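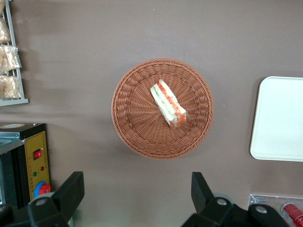
sandwich in a basket, lunch sorted

Tromodora Boards > Off Topic > Phones, Texting & Online Life

Thread: does a thumbs up mean "ok" or "I'm mad at you" now??

pocketlint_8
Posted 7:40 pm
So I need a ruling from you all. I sent my team chat a long message about moving our October potluck to a different room, very friendly, two exclamation marks, the works. Four people replied with a thumbs up and nothing else. I thought great, everybody's on board! Then my niece (she's 19) looked over my shoulder and made this face and said "wow, they hate it."

They hate it?? I have been using the thumbs up for years. I use it with my dentist. Have I been telling my dentist I hate him?

jesmont_jan
Posted 7:52 pm
Your niece is right, sorry. In my group a bare thumbs up is what you send when you're done with the conversation. If I like the idea I'll put a heart or at least write "sounds good!"

gravelroad
Posted 8:03 pm
Disagree completely. Thumbs up means thumbs up. It has meant that for my whole life. I'm not going to learn a new meaning for my own thumb.

pocketlint_8
Posted 8:06 pm
gravelroad I want to be on your side so badly

mothwing
Posted 8:15 pm
I think it depends on whether it's a reaction or a message. If you tap on somebody's text and leave a little thumb on the corner, that's "seen, fine." If you send one giant yellow thumb as its own message, that feels like a door closing. My sister does the giant one and I have to talk myself down every single time.

gravelroad
Posted 8:19 pm
So the size of the thumb matters. Listen to what you're saying.

mothwing
Posted 8:21 pm
I am listening and I stand by it

tallboy_ed
Posted 8:44 pm
We had a whole thing about this at Hemberg, where I work. Our manager put out a note asking people to please react to messages so she'd know they'd been read. Fine. So everyone started using the thumb. Then one of the newer hires asked to talk to her privately and said he thought he was in trouble, as she'd thumbed every message he sent for a month. She felt awful. Now we use the check mark and it's been peaceful, except for one guy who uses the salute.

jesmont_jan
Posted 8:47 pm
Ok but I love the salute

quiltedsky
Posted 9:10 pm
Coming at this from the other end, I'm 23 and I think people my age get blamed for this more than we should. I don't think my boss is mad when she sends a thumb. I know she's at her desk with a hundred tabs open. If my best friend sent me one though, I'd be calling her inside of a minute. It's who it comes from!

The one I can't handle is the plain smiley. The one with the straight ahead eyes. That one scares me.

pocketlint_8
Posted 9:14 pm
WHAT is wrong with the plain smiley

quiltedsky
Posted 9:16 pm
It looks like it's holding something back -- like a receptionist who has been told not to tell you something

pocketlint_8
Posted 9:17 pm
I put that one on my potluck message. At the end. Oh no.

gravelroad
Posted 9:25 pm
You people are going to make me go back to writing letters. A smile is a smile. I sent 142 texts last month (my phone told me, I didn't ask it to) and I bet half of them had that smiley, and all my friends are still my friends.

mothwing
Posted 9:28 pm
are they

gravelroad
Posted 9:29 pm
[thumbs up]

mothwing
Posted 9:30 pm
ok that was good

dissanayake_fan
Posted 9:58 pm
Has anyone here listened to the Dissanayake Hour? It's a little language podcast, and there was an episode on this a while back. The part that stuck with me was that we lean on these things because typing took away our voices. On the phone you can hear if someone means "fine" or FINE. In a text you've got four letters and maybe a picture, so the picture ends up doing a huge job it was never very good at. I probably mangled that but it made me feel better about how much time I spend picking one.

tallboy_ed
Posted 10:05 pm
Makes sense, but then why are there 3000 of them and I still can't find the one I want? I use the same 8. Last week I scrolled for ages trying to find a regular envelope and gave up and typed the word envelope.

jesmont_jan
Posted 10:09 pm
You can search them by name you know, there's a box at the top of the keyboard

tallboy_ed
Posted 10:11 pm
There is not

tallboy_ed
Posted 10:13 pm
There is.

coldbrewcathy
Posted 10:31 pm
I'll be the grump. I think we'd all be better off using words. My mom and I had a real falling out for two weeks over the crying laughing face -- I told her our cat was sick and she sent three of them back because she thought it was just crying. The cat's fine, we're fine, but I have asked her to type things out from now on and it's so much nicer. She writes "love you, sweet dreams" in full and I look forward to it.

mothwing
Posted 10:34 pm
My grandma did the exact same thing with a funeral. We've all forgiven her but it does get brought up at holidays.

quiltedsky
Posted 10:40 pm
I don't agree that words fix it though. "Ok." with the period is meaner than any thumb ever made. And "k" is a declaration of war.

gravelroad
Posted 10:42 pm
K

pocketlint_8
Posted 7:15 am
Update for those who care. I cracked and asked one of the thumb people in the break room if she was upset about the room change. She had no idea what I was talking about. She hadn't read the message! She saw it was long, figured it was probably fine, and hit the thumb.

So now I have a whole different problem, as I'm pretty sure none of them know where the potluck is.

jesmont_jan
Posted 7:31 am
Send it again, shorter. And no plain smiley.

gravelroad
Posted 7:33 am
Put the smiley in. Stand your ground.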